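Floral wallpaper

Floral wallpaper is wall covering printed with flowers, leaves or whole plants. It is one of the oldest groups of wallpaper designs and has stayed in production through most changes of taste.

Early floral papers in Europe were printed from carved wooden blocks, one block for each color. Each color had to dry before the next was added, so a paper with many shades was slow to make and costly to buy. Machine printing with rollers spread in the 19th century and brought the price down.

Background color has a strong effect on how a pattern reads. On a pale ground, small sprigs look light and open. Dark grounds – brown, navy, deep green – make large blossoms stand out and were popular in dining rooms and halls. 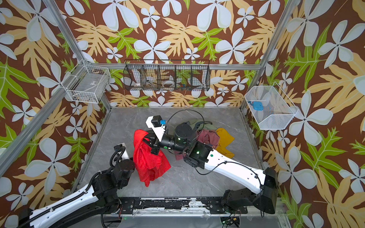

The distance before a pattern starts over is called the repeat. In a straight match, the design lines up across the wall at the same height on every strip. In a drop match, each strip is shifted down from the one beside it, usually by half a repeat. Drop matches hide the repeat better but waste more paper. Large flowers tend to need a long repeat, and the paper hanger must allow for this when cutting.

Styles vary by maker. The Le Roux pattern books grouped florals by plant, while Arkengate sorted its papers by ground color. One Arkengate book held 163 designs, most of them roses and ferns.

Modern floral papers are often printed digitally on a non-woven backing. The paste goes on the wall instead of the paper, and the strips can usually be pulled off dry when the room is redecorated.

See also: Block printing, Chintz, Damask, Lining paper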